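Home » Kitchen » Guides » Grinding Beef at Home

Grinding Beef at Home: Cuts, Temperature and Plate Size

By Janka Tichý
Last updated 6/6/18

This guide covers grinding whole beef cuts with a stand-mounted or hand-cranked meat grinder. It assumes the grinder is already assembled and clean. If you have not set up the machine, read the assembly guide first. Sausage making is covered separately.

What you need

A meat grinder with a coarse plate and a medium plate
A sharp knife and a large cutting board
Two sheet pans that fit in your freezer
A wide metal bowl
A kitchen scale
An instant-read thermometer

I tested this method on a Mazza hand-cranked grinder and on the grinder attachment for the Prarnico stand mixer. The steps are the same for both. The Prarnico attachment has a narrower feed tube, so the meat has to be cut smaller.

Choosing the cut

Chuck is the usual starting point. It has enough fat to cook well and enough flavor to stand on its own. Sirloin is leaner and grinds cleanly but dries out if used alone. Short rib is fatty and expensive. Brisket falls between chuck and short rib, with a firmer texture.

For general use, aim for one part fat to four parts lean by weight. Trim the visible fat from the cut, weigh fat and lean separately, and adjust. Keep the trimmed fat. A butcher will usually sell extra fat if the cut runs lean; ask for hard white fat from the outside of the animal, not the soft fat around the kidneys.

Remove silver skin and tendon completely. Both wrap around the blade shaft and cause smearing. Small seams of soft fat can stay.

Cutting and chilling

Cut the meat and the fat into strips or cubes that drop into the feed tube without being forced. Spread them on the sheet pans in a single layer with space between the pieces.

Put the pans in the freezer, uncovered, until the outside of each piece is firm and the center still gives when pressed. In my freezer this takes up to 90 minutes for fat chuck and less for sirloin. Fully frozen meat will stall a hand-cranked machine and can strip the gears on an attachment.

Chill the grinder parts at the same time. The blade, plate, screw and housing should all be cold to the touch when you start. Set the receiving bowl inside a larger bowl of ice.

First pass

Fit the coarse plate. Check that the flat side of the blade faces the plate. A reversed blade is the most common cause of mashed meat.

Alternate lean and fat as you feed. Run the mixer at medium speed, or turn the crank at an even pace. Let the screw pull the meat in. Use the pusher only to clear a piece that has stuck to the wall of the tube.

The meat should come out in separate strands with distinct flecks of white fat. If it comes out as a pink paste, stop. The cause is a warm grinder, a reversed blade, a loose retaining ring or sinew on the shaft. Take the head apart, clear it, chill everything again and restart.

Second pass

A second pass is optional. For chili and meat sauce, one coarse pass is enough. For meatballs and meatloaf, return the ground meat to the freezer until firm and run it through the medium plate.

For burgers, I use a single coarse pass for thick patties and a second pass for thin ones. Thin patties from coarse meat tend to crack at the edge.

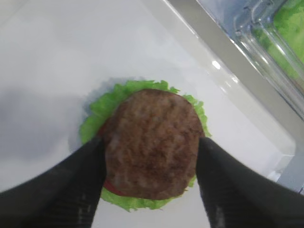 Shape patties with as little handling as possible and salt the outside just before cooking. Salt mixed into the meat ahead of time dissolves some of the protein and gives a springy, sausage-like bite. Cook ground beef to 160°F at the center, checked with the thermometer from the side.

Storage

Ground beef keeps in the refrigerator for up to two days. For the freezer, press it flat in zip bags, push out the air and label each bag with the cut and the plate used.

Cleaning

Run a slice of dry bread through the grinder to push out the last of the meat, then take it apart. Wash every part by hand in hot soapy water. Dry the blade and plates at once with a towel. Carbon steel parts get a thin coat of food-grade mineral oil before they go back in the drawer.

Changes to this page

Corrected the blade orientation note. Thanks to Duyên Triệu for pointing out that the earlier wording had it backward.

Related: Assembling a Hand-Cranked Grinder | Sharpening Plates and Blades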